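Home | Shop | Care Guides | FAQ | Contact

Skovero Board Care: Frequently Asked Questions
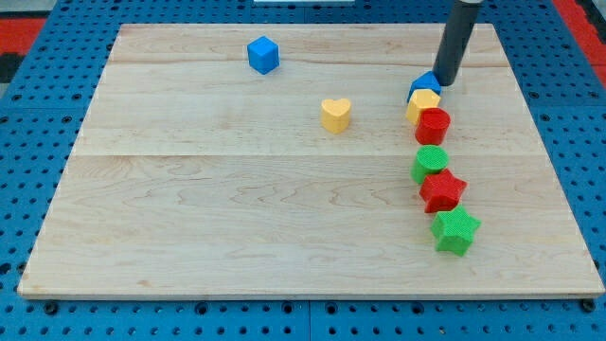 Maple board with squared corners, seams running across.

These are the questions we get most by email and at the Loltton shop counter. If yours is missing, write to us and one of us will reply, usually the same afternoon.

Do I need to oil a new board before I use it?

Yes. Our boards leave the shop with one light coat of mineral oil, which is enough to protect them in the box but not in a kitchen. Give yours two more coats before you cut anything on it. Let each coat sit overnight and wipe off whatever hasn't soaked in.

What kind of oil should I use?

Food-grade mineral oil. It has no taste or smell and it doesn't spoil. Drugstores sell it, often next to the laxatives, and that kind is fine as long as it has nothing added to it. Don't use olive, corn or sunflower oil. They turn rancid in the wood and the smell is hard to get out.

Can I use walnut oil or tung oil?

Pure tung oil works if you let it cure fully, and that can take a few weeks. Walnut oil also cures, but slowly, and it's a problem for anyone with a nut allergy. We don't use it in our shop for that reason.

How often should I oil it?

Once a month for a board you use every day. Every three months is plenty for one that mostly holds bread. If a few drops of water soak in instead of beading up, it's time.

How do I wash it?

Hot water, dish soap, a sponge. Rinse both sides even if you only used one, dry it with a towel and stand it on edge until it's dry all the way through. Don't leave it lying flat on a wet counter.

Can it go in the dishwasher?

No. The heat and the long soak open up the glue joints. Our warranty doesn't cover dishwasher damage, and we can nearly always tell.

My board has warped. Is it ruined?

Probably not. Most warping comes from one side being wetter than the other. Lay the board with the hump facing up on a damp towel, put something heavy on top and leave it overnight. Let it dry on edge and check it again. You may have to do this more than once. When it's flat, oil both faces and the ends.

There's a crack along a seam. Can you fix it?

If the crack is shorter than your thumb, you can work in some food-safe wood glue and clamp it for a day. For anything longer, send us a photo first. Diarmuid Ó Dubhghaill handles repairs and will let you know if it's worth the postage.

How do I get rid of onion and garlic smells?

Rub the board with coarse salt and half a lemon, leave it for a few minutes, then rinse and dry. Baking soda mixed to a paste with water also works. Oil it again the next day, as both of these dry out the surface.

What about knife marks?

They're normal. When they start to bother you, sand the face with 120 grit and finish with 220, always along the grain. Wipe off the dust, dampen the surface to raise the grain, let it dry and sand lightly one more time before oiling.

Is wood safe for raw meat?

Wash it right away with hot soapy water and keep a separate board for meat if you can. A worn board with deep grooves should be sanded or replaced.

Do you offer classes?

Pui-shan Tseng teaches a board-making evening in Loltton every September. Places are limited to 8 and go on sale through the newsletter first.

Related guides
Choosing a board: edge grain or end grain
How to make your own board wax
Sharpening kitchen knives at home
Caring for wooden spoons and salad bowls
Shipping and returns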